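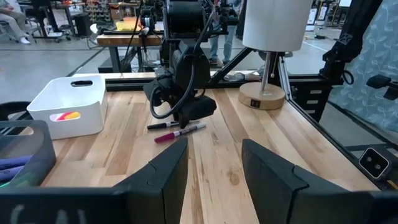
Tekle Adugna wanted to know, before we had even got to the handout, why a course on workplace organization spends a whole session on markers. Fair question. Markers are small, cheap, and owned by everyone in general, so they go wrong faster than anything else in a shared room. If you can sort out markers you can sort out a stockroom. You will also be calmer in meetings.

Session 2: Small Things on Shared Tables

Reading: Langlois, the chapter on containers. Skip the part about label fonts unless you enjoy that kind of thing.

1. The table is for work
A marker left on the table is either in use or lost, and from across the room the two look the same. Langlois calls this "resting stock." At the Barodthorpe office they called it "Gary's side."

2. Open bins and closed boxes
Open bins win for anything picked up several times a day. A lid adds one step, and people will go to remarkable lengths to avoid one step – including buying more markers. The Tretness school store counted its supply drawers one November and found 421 markers for a staff who swore they were out.

3. What a bin is for
Decide before you fill it. Sort by type (dry-erase apart from the rest) or by color, and then stop. Sorting by type and color and age is a hobby. The usual casualty is the dry-erase marker, which gets in with the others and is replaced by something permanent at the whiteboard. We have all been in that meeting.

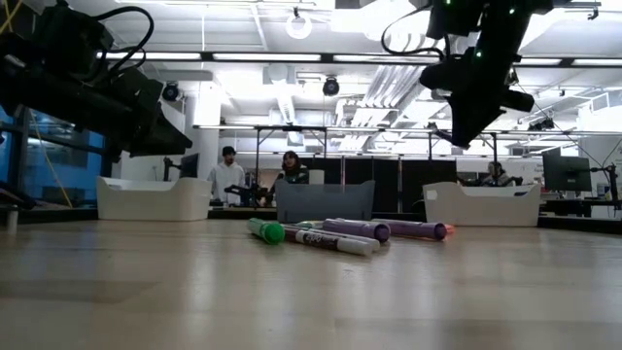 Fig. 2. Markers in a loose cluster, with three open bins behind.

4. Bin color
Two bins of one color and one of another is a workable code if everybody knows what the odd one means. Write it on the bin. The Stetuvdale group kept theirs in a shared document, where it remains, unread.

5. Caps
Cap first, then bin. A loose cap goes with its marker or in the trash. Do not start a cap bin.

For next time
Pick one shared surface where you work. Clear it at the end of the day and write down what has come back by morning. One page is plenty. Photos are fine, names of coworkers are not.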